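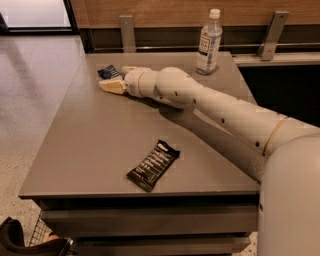 The door between our kitchen and the back hall has stuck every winter since we moved in. Each May it frees itself, and each May I decide it has been cured. This year I took it off and did the job properly, and these are my notes, mostly so that I can find them when the bathroom door goes the same way.

The door is a four-panel softwood one, painted many times, hung on a pair of steel butt hinges. It bound on the latch side near the top, with a rubbed patch on the paint as long as my hand. The obvious response is to plane the rubbed patch. I did this to a different door in our last house and ended up with a tapered gap that whistled from October onwards, so I wanted to know what the door was doing before I removed any of it.

## Measuring first

A door that rubs at the top of the latch side has usually either swollen across its width or dropped at the top hinge. The two look much the same at the point of contact, but the gap on the hinge side tells you which you have. If the door has swollen, the hinge-side gap is even from top to bottom. If it has dropped, the gap is wider at the top hinge than at the bottom, and the head of the door slopes away from the frame on the latch side.

I measured with a stack of card cut from a cereal box, which is a perfectly good feeler gauge if you check the thickness of one piece with calipers and count up. Mine showed 3 mm beside the top hinge and rather less beside the bottom one. The head gap tapered as well. So it had dropped, and the winter swelling was only adding the last bit needed to make it bind.

I opened the door halfway and lifted it by the handle. The top hinge leaf moved visibly against the frame. Two of its screws turned freely under the screwdriver without tightening or coming out.

## Taking it down

Clear the paint out of the screw slots before trying to turn anything. I used the corner of an old chisel and tapped it along each slot. On the cross-head screws somebody had added later, a bradawl did the same work. After that, seat the driver with a light tap of the hammer, tighten by the smallest amount to break the paint, and then undo.

Wedges under the latch side, bottom hinge off first, top hinge last. A second pair of hands would be better. I managed with two wedges and a folded towel against the wall, and I would not do it alone with anything heavier than this door.

## The screw holes

The frame had been repaired before, with matchsticks and what I think was wood filler. Matchsticks are fine for a cupboard door. On a full-sized door they crush, and filler has almost no strength across a thread.

I drilled the failed holes out to 9 mm and glued in dowel of the same size, cut a little long. The dowels were from a mixed box by Pavodier, which I bought for a shelf I never built. They were fluted, and I would have preferred plain ones, but the glue filled the flutes and there was no movement once it had set. I left it overnight, then pared the ends flush with a sharp chisel.

One known weakness of this method is that the screw then goes into end grain, which holds less well than side grain. The fix is a longer screw. The originals were short enough that they barely reached past the door lining, so I replaced them with No. 8 countersunk screws long enough to get into the stud behind. Check the gauge against the countersink in the hinge before buying a whole box. If the head stands proud of the leaf, the hinge will not close fully, and you will be back to a door that binds, this time on the hinge side.

Pilot holes, always. A pencil dot in the middle of the hinge hole is not accurate enough, as the drill will wander off it on the join between dowel and old timber. I used a self-centring bit made by Harel. It cost more than the screws, glue and dowels together and I would buy it again.

## The hinges themselves

Both hinges had a ridge of old paint round the knuckle. I put them in a tin of hot water with a spoonful of washing soda for the length of an afternoon, after which the paint came off with a nylon brush. Dry them straight away or they rust while you watch. There was some wear on the pin of the top hinge – enough to feel, not enough to replace – and I swapped the two over so that the better one now carries the load at the top.

A drop of light oil on each pin, wiped off. Grease collects dust.

## Rehanging

With the hinge pulled back tight, the head gap was nearly even, and the door closed without touching. I still took two passes off the rubbed area with a block plane, to allow for winter, and then primed the bare timber the same day. The top and bottom edges of the door had never been painted at all, which explains a fair amount of the seasonal movement. They have now had two coats of an eggshell called Costine, chosen for the reason that it was the only tin open.

The latch then missed its keep by a small margin, because whoever went before me had filed the plate to suit a door that hung low. I packed the plate out with card, moved it up, and filled the exposed strip of rebate. The filler needs one more rub down.

The handle is an Ellis lever set, and its return spring is weak on the hall side. The roses can be taken apart with a small hex key, and the spring appears to be a standard pattern. I have not ordered one yet.

Next on the list is the bathroom door, which has three hinges and sticks at the bottom. I have cut a fresh set of cards.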